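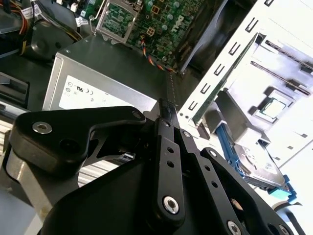
## Step 4: Teach the power supply pick

The empty CPU socket and its raised lever sit close to the supply, so plan the approach from the other side of the case. Park anything you have already pulled on the white panel, clear of the lift path.

1. Jog the arm until the fingers are over the supply. Save this pose as `psu_above`.
2. Set speed to 90 mm/s and lower in small steps. Stop before the linkage touches metal.
3. Move the twisted fan wire away from the edge of the supply by hand, with the arm paused.
4. Close the fingers at low force. Save the pose as `psu_grip`.
5. Lift 91 mm straight up, then rotate the wrist. Rotating earlier will drag the cable bundle.

The numbers in `deruva.yaml` on our bench:

```
grip_counts: 2938
settle_ms: 600
```

`grip_counts` depends on your finger plates. Liviu Bălan runs a lower value on the Zonis arm in the Clurstead workshop, and it holds there too.

If the supply tilts during the lift, open the fingers, return to `psu_above` and move the grip point toward the heavy end. Leave the blue drive caddy in place until Step 5.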